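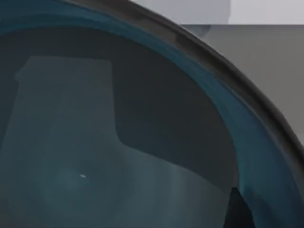
I'd been warned that the first thing you do when you visit the teaching lab at Worumau is drop something. I lasted maybe a minute. My something was a bowl, it was simulated, and it rolled off the counter and out of the world while three people behind me made sympathetic noises.

"Everyone does that," said the woman running the session. She looks after demonstrations there, meaning she spends her days steering robot arms through household chores so that a program can learn from the recordings. She didn't want her name in this, partly because her mum already thinks she plays video games for a living. "Which, fair enough! Some days I'd struggle to argue."

We sat down with a cuppa in the little kitchen next door (real bowls, real sink, a tea towel that had seen better decades) and I asked her to start from the beginning. How do you show a robot anything?

"Two ways, for us. You can grab the arm and move it yourself, which we call hand guiding. You switch the motors to a floppy mode and just push it through the job, like teaching a kid to hold a cricket bat. Or you drive it from a distance with a controller. We do both, but I'm a controller person."

Why? I'd have thought grabbing the thing was easier.

"Oh, it's heaps easier! For the first ten minutes. Then your shoulders go. And your own arms end up in the way of the cameras, so the robot's learning from recordings with some stranger's elbow in them." With the controller, she said, the robot sees only what it's going to see later, when it's on its own.

The controller they use is called the Tarex, a handle about as heavy as a full mug, with a trigger for closing the fingers. You move your hand, the gripper moves. It sounds like nothing. I can tell you it's a lot like trying to butter toast while wearing someone else's arms.

Most of her practice, and nearly all of a new person's, happens in the simulator, which everybody calls Rasent. I asked whether that felt like cheating.

"I used to be a snob about it," she said. "I came in February and I was dead keen to get onto the real arm. Then I did my first close-up work and changed my tune. In Rasent you can muck up a see-through bowl all day and the only thing you've broken is your own spirit."

See-through things are her pet subject, and she got quite animated here. When the gripper comes in close, she explained, a bowl can fill nearly the whole view. You've got a big curve of rim, a lot of blue, reflections sitting on the inside wall, and your fingertip is a dark smudge on the far side of it all.

"So where's the finger? Is it in front? Is it behind? Is it touching? You can't feel it, you've only got your eyes, and your eyes are saying 'blue'. New people go straight for the reflection. They think it's an edge. I still do it if I haven't had lunch."

What's the trick, then?

"Follow the rim. Forget the inside, don't even look at the inside. The rim's dark and thick and it isn't playing games with you. Pick one spot on it, bring the fingers down either side, and go slower than you think you need to." She mimed it over the biscuit tin, one finger in, one finger out, and lifted an imaginary bowl by its lip. It was lovely to watch, to be fair.

I wanted to know how many times she has to do this before the robot catches on. She pulled a face and got her notebook out. The target for the current job is 600 demonstrations. They'd recorded 588 when I visited, and she'd personally done 181 of them.

"And before you ask, no, they're not all beautiful. We keep some of the wobbly ones. If I miss the rim and back off and have another go, that's useful, the robot gets to see what having another go looks like. What I chuck is dithering. If I've stopped to scratch my nose with the arm hovering there, the robot learns to hover. We had one that paused for ages before every single grasp, and it was me. It had learned my thinking face."

I asked what she'd tell someone starting out. Short sessions, she said, no longer than 40 minutes, and watch your own recordings back even though it's like hearing your voice on an answering machine. Move the bowl between goes. Swap hands if your wrist gets cranky. And decide what you're going to do before you press record.

The next job is a dish rack for Sotiropoulos, the catering firm down the road, who'd like their stacking done by something that doesn't mind mornings. That one will be on the real arm, and she's both excited and a bit sick about it.

Before I left she let me have another crack at the bowl. I followed the rim, I went slowly, I kept my eyes off the blue bits. It took me 7 tries to get a decent grip, and she saved the last one under "visitor, okay".

Posted Aug 15, 2021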